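Guidance for hall users, Tellden Community Rooms. Revised December 2018.

# Setting up a shared lunch in the main hall

This page explains how to prepare, serve and clear a shared lunch in the main hall at Tellden. It applies to all groups that hire the hall for meals, including those that use it only once. Groups that hire the smaller Lutotham Room should follow the same steps, but must bring all hot food already cooked, as the room has no oven.

## Before the day

Send the booking form to the office with the expected number of guests. The hall may seat up to 60 people for a meal. If your group is larger, please ask about using both rooms, with the dividing doors open.

Ask each guest or household to state any food allergy in writing when they accept the invitation. Keep the replies together and bring them with you. Cooks who are bringing a dish should be asked to supply a list of everything in it, including stock cubes, sauces and shop-bought pastry. A dish that arrives without a list may be served only if the cook is present and can answer questions about it.

Agree in advance who will bring cold dishes and who will bring hot ones. The kitchen has one large oven and a warming cupboard, and the cupboard takes 45 minutes to reach its working heat.

## Laying out the room

1. Open the windows on the garden side before moving any furniture.
2. Wipe each table with the blue cloths from the cupboard marked Drevier, then dry it with paper towel.
3. Place the serving tables along the wall nearest the kitchen hatch, leaving a clear path to both fire doors.
4. Set the dining tables in rows. Allow enough space between the rows for a wheelchair to pass when guests are seated.
5. Put the drinks on a separate table, well away from the food.

Tables must be lifted by two people. They must not be dragged, as this damages the floor and loosens the legs.

## Laying the places

Lay all the tables before the first dish is brought out. Plates may be set at each place or stacked at the start of the serving line. For a seated meal, the first method gives a calmer start and allows older guests to be served where they sit. 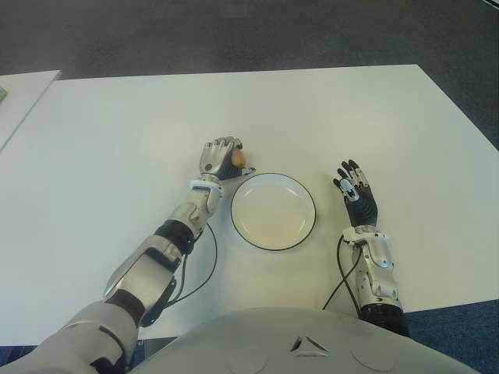 Crockery is kept in the tall cupboard beside the hatch and should be returned there at the end of the meal. Take plates from the top of each stack, and check the edges for chips before they leave the kitchen. The round white plates with the thin black rim are the ones to use for the main course. Set one at each place, leaving room for cutlery on both sides and a glass at the upper right. Serving dishes from the Delacroix cupboard are heavier and should be carried one at a time. Please report any chipped or cracked item to the office and do not put it back.

## Serving

Hot food must be kept at 63°C or above until it is served. A probe thermometer is kept in the drawer under the hatch, with wipes for cleaning it between dishes. Cold food should stay in the refrigerator until guests are ready to eat.

Each dish should have its own spoon and a card giving its name and any allergens. Dishes made without nuts, milk or wheat should be placed at the start of the line and served first, so that spoons are less likely to be mixed.

Call guests to the line by table. Those who would like to be served at their seats should be asked before the line opens.

## Clearing away

Scrape plates into the food waste bin and stack them by size on the trolley. The dishwasher takes about 9 minutes for a full cycle and should not be opened while the red light is on. Glasses are washed separately, in the smaller rack.

Leftover hot food may be taken home by the person who brought it. It may not be left in the refrigerator overnight. Cooking oil must be poured into a sealed container and taken away by the group, and must never be poured down the sink.

Return the tables and chairs to the store, sweep the floor and close the windows. A deposit of £200 is held for each booking and is repaid within 3 working days once the hall has been checked. The kitchen is closed for deep cleaning during the first half of July, and no meals can be booked in that period.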